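Storing 3,762 slides in a flat with no loft

2020-11-29
By Chinyere Jibrin

The slides came to me in June in their original trays and yellow card boxes, and I have now finished sorting, scanning and putting them away. What follows is mostly a record of the method, so that I can repeat it when the negatives arrive. It may be of use to anyone with a similar pile and a similar lack of space.

There were 3,762 slides. All are 35 mm, most in card mounts, with a smaller group in plastic and a few in glass. The glass ones are the most trouble. Glass traps moisture against the film, and on several of mine the emulsion has patches of the coloured rings that you get when film and glass touch. I took those apart and remounted them in plain plastic. The glass was thin and two pieces cracked as I opened the mounts, so wear gloves and work over a towel.

Sorting came first. I used a light panel and a cheap 8x loupe, and made three piles: keep and scan, keep without scanning, and throw away. The last pile was blank frames, near-identical repeats and a long run of out-of-focus views taken through a coach window. I kept 2,187 for scanning. Sorting by date was slower than I expected. Some mounts have the month of processing stamped on them, but that can be a long way after the month of the photograph. My aunt clearly left film in the camera over winter, and one roll begins with a Christmas tree and ends with a beach.

Numbering: each slide has a roll number and a frame number, written in soft pencil on the card mount at the bottom left with the image the right way round for viewing. Plastic mounts do not take pencil. For those I used a pigment pen and left them out on the table overnight before stacking. Do not use sticky labels. The glue creeps, and a label that lifts at one corner will jam a scanner feed.
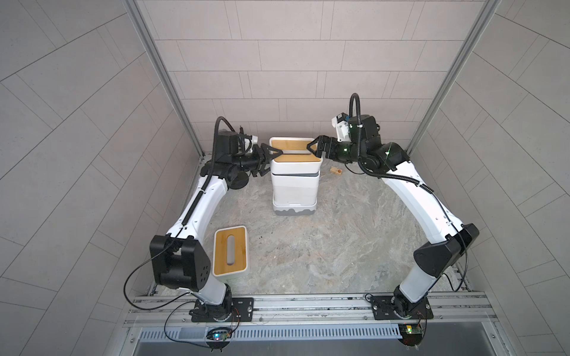 The container matters more than I had assumed. Slides want a cool, dry, dark place at a steady temperature, and the box should neither give off fumes nor hold damp. Archive suppliers sell card boxes made for the job, and for the inner layer I would not use anything else. The outer layer is more open to choice. A white box with a bamboo panel set into the lid will sit on an open shelf without looking like office furniture, but wood and wood finishes can give off acids, so I would only put slides in one if they were already inside a closed archive box. A plain polypropylene crate is safer. PVC is the one to avoid entirely, and if an old wallet smells like a new shower curtain, take the slides out of it the same day.

I put a small hygrometer in each of the outer boxes for a month before trusting them with anything. The cupboard by the boiler was dry but swung too far between morning and evening. The bottom of the hall cupboard was damp, as it backs on to an outside wall. The winner was the upper shelf of the bedroom wardrobe, on the inside wall, which held between 45 and 50 per cent all through the test. I would have preferred it lower. Very dry is not the aim either - old emulsion gets brittle and curls in its mount.

Silica gel is often suggested. I use it, but in small amounts and only the kind that can be dried in an oven. A sachet that has taken up all it can hold does nothing useful, and most people (me included, for years) leave the same sachet in a camera bag until it splits. Mine have the date of last drying written on them.

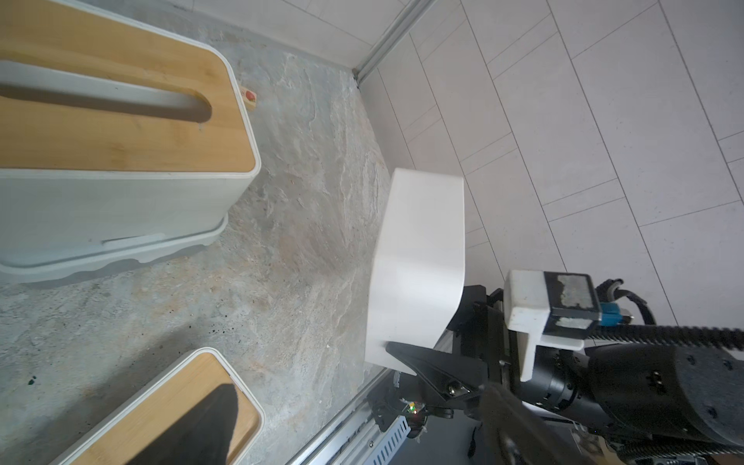

Sleeves or boxes is the next decision. Sleeved pages hold 20 slides each, hang in a binder and can be looked over quickly against a window. They take up much more room per slide and the binders are heavy. I bought a pack of Lanula polypropylene pages for the slides we are likely to want to look at again, and everything else went into card boxes, upright, with dividers. Slides should not be packed so tightly that you have to pull. If you can tilt a row far enough to read the pencil number, the spacing is right.

The sleeved set came to 15 pages. I had planned on twice that, then found that once the scans existed I hardly ever wanted the object itself.

Scanning took up most of the evenings. I used a Surdu film scanner bought second-hand from Skye MacRitchie, who had finished her own family's slides and wanted the desk back. It takes four mounted slides at a time. The software it came with would not run on my computer, so I used Kira instead, which is dull to look at but lets you save a set of options for each film type. My settings, for what they are worth:

Resolution 3,200 dpi. Going higher gave larger files and sharper grain, and no more picture.
16 bits per channel, saved as TIFF, with a JPEG copy made afterwards for sending to relatives.
Infrared dust removal on for most colour film and off for black and white, where it mistakes silver for dirt and eats the fine detail. It is also unreliable on Kodachrome.
Sharpening off.
Automatic colour off. I would sooner correct a whole roll by the same amount than have each frame shifted by the software's guess.

Clean before scanning. A rubber bulb blower does most of it, and a soft anti-static brush does most of what remains. I kept film cleaner for fingerprints and mould only. If you find mould, keep those slides apart from the rest until they have been dealt with, and wash your hands before going back to the clean ones. I had one tray with mould, from the garage at Wornska, and it stayed in a sealed bag on the balcony until I had finished everything else.

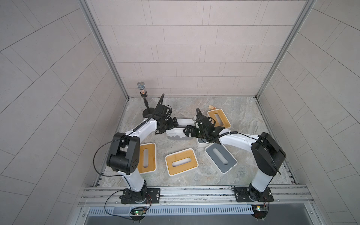
File names follow the numbers on the mounts: roll, frame, nothing else. I tried adding a place and a year to the name at first and gave it up after one weekend. The place was often a guess, and correcting a guess meant renaming the file in three locations. Places, people and dates now go in a spreadsheet with a column for how sure I am. The entries in that column are "written on mount", "someone remembers" and "guess". This has already been useful. Two relatives remember the same harbour as two different harbours, and the sheet can hold both until one of them gives in.

Backups are the usual arrangement. One copy lives on the computer, one on an external drive in a drawer, and one on a drive at my brother's house, swapped when I visit. I run a checksum over the lot before each swap. It takes most of an afternoon and has not yet found a fault.

In the end the full collection went into 13 archive boxes, which fit in two crates on the wardrobe shelf. Each box has a typed list inside the lid and a matching number on the short end. I used plain printer paper for the lists at first and have since replaced it with acid-free, which was probably more than the job needed, but the pack was already open. 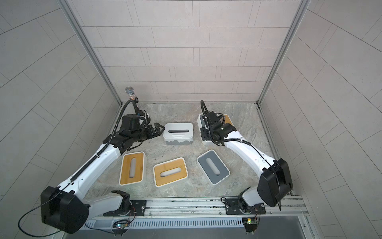 Some things I would do differently. I would weigh the crates before choosing a shelf. Mine has a slight bow in it now, and I have added a bracket at the middle. I would scan a test roll from every film type first and fix the settings before starting the main run, as I had to redo all the early rolls when I noticed a green cast in the shadows. I would also leave the projector trays until last. They are awkward to store, but the order of slides in a tray is information, and I had emptied two of them before I thought to write it down.

The negatives are next. They are in strips of four and six, in paper envelopes with the chemist's name on the front, and the scanner needs a different holder that I have not yet found at a fair price. If you have a spare one for the Surdu, the older grey model with the side latch, please write to me.

Last updated: June 2021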